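Taking a group of adults to the open day at Urkwood, is it worth the drive?

Our community center runs day trips and someone suggested the robot open day at the Urkwood workshops. The flyer says "table clearing demonstration, two arms, all welcome" and not much else. Most of our people are retired and a couple of them don't stand well for long. I'd like to hear from anyone who went in June. How long does it take, can you get close, and is there anything to see besides the arms? It's 77 miles each way for us, so I don't want to guess.

Answer 1

I went in June with my brother-in-law. The table clearing is the main thing and they ran it twice while we were in there. It's two white arms on a brown table, with a few ordinary things to pick up, like a cup, a plate and a tray.

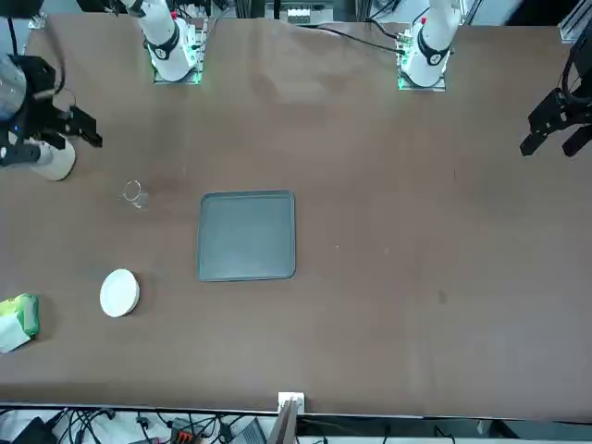

Each run was slower than I expected. The arms stop and start, and you have to be patient with that. A woman from Prorero did the talking and she was good, but she had no microphone, so get your group near the front. The room takes a small crowd. They let us in by ticket number and mine was 286, which meant a wait in the hallway with no chairs. I would call ahead about that for the people who can't stand.

You can ask questions at the end. My brother-in-law asked what happens if it drops a glass and she said they sweep up and start over. Parking is free behind the Aksoy building - don't use the front lot, it's permit only.

Answer 2

It was OK. Coffee was cold. The Liner bus stops right outside if anybody doesn't want to drive.

Answer 3

I help at the front desk on open days, so take this with that in mind. The demonstration lasts under half an hour including questions. The cup part is what most visitors talk about afterward.
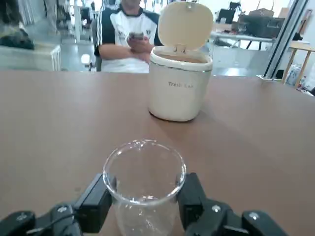
The gripper holding the clear cup, with the small trash can open behind it.

For your group I'd ask for the first slot of the morning, when the line is short. Write to Ronaldo Soriano at the workshops and tell him how many seats you need. He can put folding chairs along the wall, but only if he knows ahead of time. We had 681 visitors over the 2 days in June and the chairs ran out early.

Apart from the arms there is a parts display in the lobby and a short film. The restrooms are on the same floor and there are no steps from the back lot.
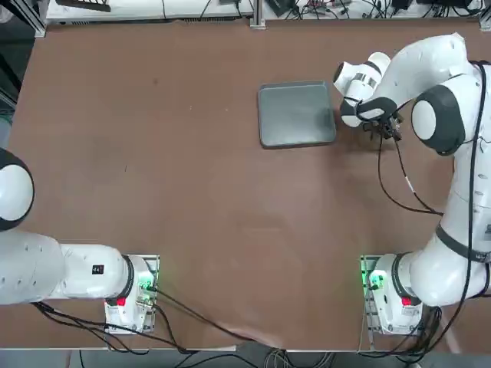 2 min read

One more thing on getting close. Visitors stay behind a rope while the arms are switched on. After the last run of the morning they power down and you can walk up to the table. If somebody in your group is hard of hearing, that's the time to ask things - it is much quieter then.

Last updated October 2025 | Contact us | Terms of use | Back to top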